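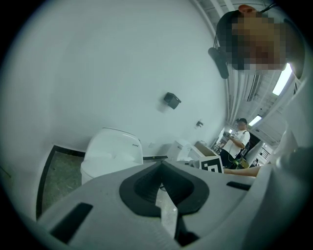

Amia Wall-Mounted Fold-Down Desk

Home > Home Office > Desks > Wall-Mounted

Sold by Skenmont
Item: Amia fold-down desk, standard width
Price: $220
Availability: In stock. Orders placed now ship in January.

The Amia is a fold-down desk for rooms that have to do more than one job. Closed, it sits against the wall as a shallow cabinet. Open, it gives you a work surface deep enough for a laptop, a notebook and a lamp. It has no legs, so the floor under it stays free for a chair or a storage box.

The desk comes in two parts. The cabinet back fixes to the wall with a steel rail, and the front panel drops down on two side hinges with soft-close stays. Inside are three open shelves and one narrow compartment for pens, chargers and mail. A cable opening at the bottom of the cabinet lets you run a power strip up from the outlet.

Finishes

White, oak veneer and slate. The inside of the cabinet is white in all three. The oak veneer varies from panel to panel, and we do not match panels between orders.

Dimensions and weight limits

Width: 1,000 mm
Height of cabinet: 600 mm
Depth open: 660 mm
Depth closed: 170 mm
Maximum load on the open surface: 60 lb
Maximum load per shelf: 11 lb

The load figures apply to a desk fixed to studs or solid masonry. Do not hang the Amia on drywall anchors alone. The rail has slots along its full length, so it should reach two studs in most walls, but measure before you order – older houses can have odd spacing.

What is in the box

Cabinet, assembled
Front panel with hinges attached
Steel wall rail
Two soft-close stays
Screws for wood studs
Hex key and paper template
Instruction sheet

Masonry plugs are not included. You will need a drill, a level and a second person to lift the cabinet onto the rail.

Fitting the desk

Most people set the open surface at the same height as a regular desk. If you plan to stand, mark the wall with the surface at elbow height and check that you can still reach the top shelf. Tape the paper template to the wall, level it, and mark the holes through the paper. Fix the rail first, then hang the cabinet and tighten the two locking screws at the bottom. The front panel goes on last. Leave the stays loose until the panel closes evenly, then tighten them.

The desk can be taken down by reversing these steps. If you move it to a new wall, use new screws.

Care

Wipe with a damp cloth and dry it. Avoid bleach and abrasive pads on all finishes. Check the rail screws once a year and tighten them if needed.

Goes with

Howells task stool – low back, fits under the open surface at its lowest setting.
Neltell clamp lamp – clamps to the cabinet side. Remove it before closing the front panel.
Amia wide desk, $415 – same cabinet height, with five shelves and a third stay in the middle.

Delivery and returns

The standard Amia ships in one flat carton by ground carrier. The wide version ships in two cartons, which may arrive on different days. Please open and check the cartons before you book an installer. Report damage within seven days of delivery with the order number and the carton label.

Unused desks can be returned within 30 days in the original packing. We cannot take back a desk once the rail has been fixed to a wall, unless a part is faulty. Hinges and stays are covered for five years of home use. Replacement parts are sold separately through the spares page.

Questions customers ask

Can I use a monitor arm? No. The front panel is not built for a clamp load at the edge. A small monitor can stand on the open surface within the weight limit, but it has to come off before you fold the panel up.

Does it lock? There is no lock. A magnetic catch holds the panel closed.

Can two be hung side by side? Yes. Leave a gap of at least 20 mm between cabinets so the hinges clear.

Page updated December 21, 2025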